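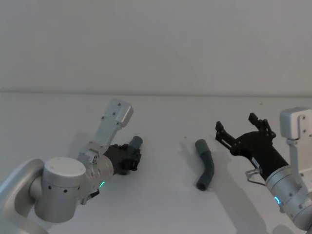
Short dark gray piece, white table

Ribbed end on a gray drain fitting: glue it or not?

annick_a
Redoing the waste under our utility sink and I'm stuck on the fittings. I've got a bag of gray plastic ones, plus some short lengths of pipe like in the first photo. My neighbor Damián swears the ribbed part is only there for grip and you can glue straight over it. I don't want to find out in April when the in-laws are here and the floor is soaked! Anybody used these?

kari_b
Please don't glue over ribs. Cement wants smooth plastic against smooth plastic, and all those little valleys are just places for a drip to start. What does the other end look like? Is there a collar?
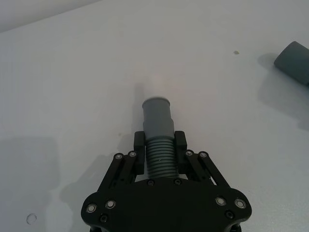

Re: Ribbed end on a gray drain fitting

annick_a
Yep, smooth collar with a sloping shoulder above the ribs, then a narrower smooth bit on top with a rounded rim. There's a small dark nick or mark about halfway up the ribs too, should I care?

dfleury
I'm with Damián on this one, sorry Kári. I did a whole laundry room in Irnivham with ribbed ends and plenty of glue, 15 joints, and they're all still dry. People overthink this stuff.

kari_b
15 joints you got lucky with :) Annick, run your fingernail over that mark. If it catches, toss the fitting. If it's smooth I'd go ahead and use it, but measure the inside of your hose first (mine was 2 mm too big and I had to drive all the way back to the store).

dfleury
Fine, measure first, we agree on that much. I'd still glue it.

annick_a
Nail doesn't catch! The hose is out in the garage so I'll measure tonight. Does anybody know if the Broleo clamps fit over a ribbed end, or do I need the wide kind?

kari_b
Wide kind, and put the screw where you can reach it later.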